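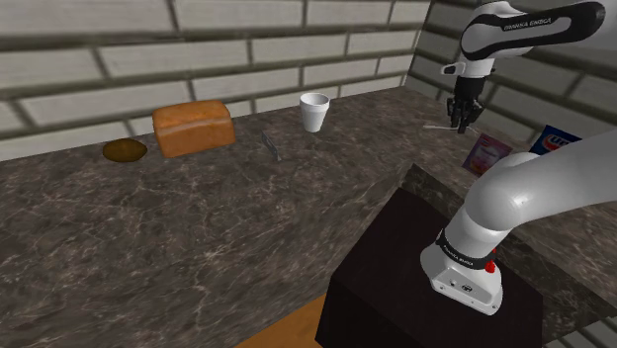 Pranab Sivakumar wrote back to the invitation asking whether I was going to spend the whole evening on gutters again, and could I please say something this time about water that gets in sideways. So that's tonight, Pranab. Sideways water. Gutters get two minutes near the end and then I'll sit down.

(Wait for people to find chairs. Thank them for coming out in November, in the rain, to hear about rain.)

## Hello and who I am

I've been sealing and re-caulking houses and small strata buildings for 12 years, the last few of them under the name Premavham, and before that I did windows for other people. My side of the trade is the dull side. When the washing crew has been through and the siding is lovely and bright, the owner steps back, has a proper look at the place for the first time in ages, and sees that the line of caulking around the bathroom window has pulled away and gone grey. That's when the phone rings, and I'm always glad when it does, because it's a much cheaper call than the one that comes two winters later.

What I'd like to do is go around a house with you, more or less the way I'd walk around yours if you had me over for a quote. Stop me whenever you like. I'd much rather answer your question about your own window than get to the end of my notes.

## Where sideways water gets in

Start with the weather side. Everybody in the room knows which side of their house that is, even if they've never put it in words. It's where the paint fades first and the moss doesn't, or it's the bedroom where you can hear a storm properly. Nearly all the trouble I see is on that wall, and nearly all of that is at a joint, a place where one material stops and another one begins.

Windows first, then. There's the bead down each side, where the frame meets the siding or the trim. There's the head, along the top, which ought to have a metal flashing over it that sticks out and turns down. And there's the sill, which ought to have a gap or little weep holes so that water can get back out.

(Slow down here. This is the bit people write down.)

Please, please don't seal the weep holes. I say it at every one of these talks and afterward somebody always comes up to me, looking a bit pale, and tells me about a weekend with a caulking gun. If you've done it, you're in good company. I did it myself, on my own mother's kitchen window, when I was new and keen and thought every hole was a bad hole! You can cut the stuff out with a sharp blade and a bit of patience, and the window will forgive you.

Then doors, and especially the door out to a deck. Look down at the two bottom corners, outside, where the jamb meets the threshold. Press with your thumb. It should feel firm, and if it feels like a slice of cake then I'd get somebody to look at it before Christmas.

Then all the things poked through the wall over the years – the dryer vent, the hose tap, the cable someone ran for an internet company that doesn't exist anymore, the outdoor light, the heat pump lines. Each one was sealed by whoever put it in, with whatever happened to be in the truck. I've found bathroom silicone, roofing tar, expanding foam gone orange in the sun, and once a wad of chewing gum that was doing better than you'd think.

And then the joints in the wall itself, if you've got fibre cement boards or panels, or stucco that's been cut to let it move. Those joints are meant to open and close a little with the seasons. What goes in them has to stretch, and a lot of it doesn't.

## What goes in the joint

I get asked about products more than anything. I'll tell you what I use, with the warning that I'm only one person and the fellow down the road may swear by something else and be perfectly right.

For window and door perimeters I've been using Trellum for a good while. It's a hybrid, it takes paint, and it sticks to a slightly damp surface, though I'd still wait for a dry spell if you have the choice. It's fussy in the cold. Keep the tubes indoors the night before, or you'll be squeezing with both hands and saying things the neighbours will remember.

For wood trim that's gone a little soft at the ends, where it isn't worth replacing the whole board, there's Plalwood, a two-part filler. Dig out everything that crumbles, let it dry, and I mean let it dry, and then build it up in thin layers. People hurry this. They fill over damp wood on a nice afternoon and it pops out in one piece the following spring, like a loose tooth, and then they're cross with the filler.

The one I'd leave alone on the outside of a house is the cheap painter's caulk. It's lovely for baseboards. It shrinks and cracks out in the weather, and you'll be doing the job twice.

Backer rod! I nearly skipped it. If a gap is wider than a pencil, push foam rod in first and put your sealant over it. The bead ends up the right depth and only sticks to the two sides, so it can stretch. It costs next to nothing and it's the biggest difference between a joint that lasts and one that tears down the middle.

(Pass the two sample joints around now. Remember to get them back.)

## Getting the order right

This one's mostly for the strata folks, and it's the part Pranab and I have gone back and forth on over the years.

Say you've got the building being washed, the joints being done, and some painting. The order is wash, dry, cut out, seal, paint. I'm afraid I've seen every other order as well. Sealing first means the washing crew is working against a bead that hasn't cured, and even a gentle rinse can lift an edge. Painting first means I'm cutting through somebody's fresh work, and then we're all unhappy in the parking lot.

How long to leave between the wash and the sealing depends on the wall. In summer, a few dry days on a sunny side. In November, on the north side, with stucco, I've waited far longer than anybody wanted me to. I carry a moisture meter, a little yellow thing, and I'd be wary of anyone who tells you a wall is dry by patting it.

Do ask for the old sealant to be cut out, and ask for that in writing on the quote. Going over the top is quicker and it looks just as good for a season. A townhouse complex I looked after had 1,237 metres of joint on it when we measured it all up, and the previous lot had gone over the top of every bit. The new bead was stuck beautifully to the old bead, and the old bead wasn't stuck to anything. We took it off in long ribbons. I found it a bit satisfying, I'll admit, though the owners didn't, having paid for it.

## What it costs to leave it

I'm not here to frighten anybody, and most of what I see on a first visit is small. But I'm asked, so here goes. A bad window perimeter, caught early, might be a $600 job with the ladder work, and often less if I'm there for something else. Leave it until the trim goes and you're past $1,000 before anyone has opened the wall. Once the wall's open I stop quoting and ring a carpenter, and I couldn't honestly guess for you from up here.

The best money is the money spent on a slow walk around the house once a year with a cup of tea. Go just after the siding's been cleaned if you can, when the cracks show up dark against the clean colour. Take photos with your phone and save them somewhere you'll find them. I use an app called Yoo that lets me pin a photo to a spot on a floor plan, which is handy when you've got a whole building to keep straight, but a folder with the year on it does just as well for one house.

(If there's time, tell the story about the dryer vent and the wasps. If it's past eight, don't.)

## Gutters, two minutes, as promised

An overflowing gutter puts water down the face of the wall, and then it's sideways water by the time it meets your window head. So do have them cleared, and have a look while it's raining hard, from under an umbrella, at where the water is coming over. Corners, usually. Check the downspout carries water away from the wall at the bottom and that the elbow hasn't been kicked off by a lawn mower.

That's my two minutes.

## Questions that usually come up

- Can you seal in the rain? Some products say so. I don't.
- How long does a good bead last? It depends on the sun more than the rain. Your south side will go before your north side, even if the north side looks worse.
- Should the colour match? Match the trim if you can't decide. White on a dark frame shows every wobble of your hand.
- Is a pressure washer all right near windows? Keep it well back and never aim it up under a flashing or a lap of siding. The gentle methods are kinder to everything I've talked about.
- Do I come out to look for free? Yes, within reason, and I do like a biscuit.

(Leave cards by the kettle. Pick up the sample joints. Return the hall key through the side door slot before nine.)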